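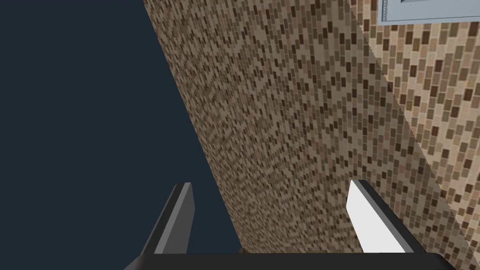
搬进这套房子的第三年，我终于承认自己不会睡觉。

以前一直以为睡觉这种事不用学。小时候在外婆家，竹席一铺，头一歪就过去了，第二天早上脸上印着席子的花纹去上学。三十几岁以后，躺下变成一件需要准备的事：窗帘要拉到底，手机要放到客厅，水要喝，但不能喝多，晚饭要吃，但不能吃饱。全部做完，人已经很精神了。

去年九月情况最糟，连着几个晚上听见楼上的冰箱启动。我太太说楼上的冰箱不可能听得见，我说那你安静一下，你听。她安静了一下，睡着了。

于是我开始花钱。

先买的是枕头，牌子叫Gruda，说明书厚得像车险合同，里面讲颈椎、讲呼吸、讲“夜间自我修复”。枕头中间有个坑，两边有两道坡，仰着睡要用坑，侧着睡要用坡。问题是我翻身的时候并不知道自己在翻身，所以每次都是半个头在坑里，半个头在坡上，早上起来像被人从楼梯上推下去过。客服很耐心，说身体需要适应期。我问适应期多长，他说因人而异。我用了13天，后来猫接手了，猫没有适应期。

接着是香薰。Jornholm的，北欧名字，小瓶子，倒过来一看产地在隔壁省。味道据说是“雪后的松林”，我没在雪后去过松林，不敢说不像。我太太闻了一下，说像出租车。从那以后我再闻，满脑子都是机场高速，司机在跟人讲电话。

中间还有一段时间我数羊。数羊这个办法我一直怀疑是翻译过来的，英文里羊和睡觉读起来接近，中文里羊就是羊，数到后来会饿。我从100往回数，数到六十几的时候开始想羊蝎子，再往下就是楼下那家店几点关门，接着就起来穿裤子了。
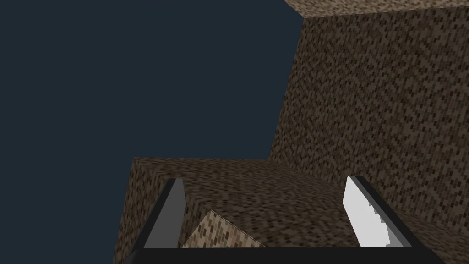

朋友文兆明（他自己坚持写Siu-ming Man，说这样快递不会送错，我没弄懂其中的道理）劝我去上一个睡眠课。他上过，据他说效果惊人。收费4000，一共三次，地点在一个叫Cordeiro的会所，进门要换拖鞋，拖鞋是一次性的，茶是可以续的。

老师声音非常低，低到后排的人都往前探着身子，听得聚精会神。第一课讲接纳，接纳自己睡不着。第二课讲放下，放下“一定要睡着”的念头。我举手问，既然已经接纳了，还放下什么。老师微笑了很久，请大家躺下来做练习。

我必须说，那二十分钟我睡得极好，打没打呼噜不清楚，旁边一位大姐后来换了位置。醒过来的时候老师正在收垫子，问我有什么感受。我说很好，能不能再躺一会儿。他说下一个班要进来了。

第三课我没去，因为前一晚没睡，下午在沙发上补觉，一睁眼已经天黑。打电话问能不能退那一次的钱，对方说缺课不退，但是祝贺我。

说到沙发。我家这张沙发是当年图便宜买的，叫Jirkero，弹簧塌了一边，坐下去人会往扶手那头滑。就是这么个东西，我在上面没有失眠过。电视开着，灯开着，太太在旁边打电话跟她妈讨论冬瓜，我能睡得像石头。可是只要有人好心拍拍我，说去床上睡吧，我站起来，走过那七八步的走廊，躺到床上，眼睛就亮了。

我也试过干脆不上床，抱着被子在沙发上过夜。第一晚不行。沙发好像也看出来了，你今天是正式来睡的。

妈妈听说这件事，在电话里讲，你外公以前也这样，坐着能睡，躺着不能睡，看戏从头睡到尾，散场还要讲哪个唱得不好。我问那他后来怎么办的。她说没怎么办，就多看戏。

这条思路我觉得可以。上个礼拜买了两张昆曲的票，太太说她先讲好，我要是打呼噜她就换座位。票是第五排，有点贵，以我的用途来说其实可以坐后面一点。

枕头还在猫那里。香薰剩大半瓶，谁开车的可以来拿。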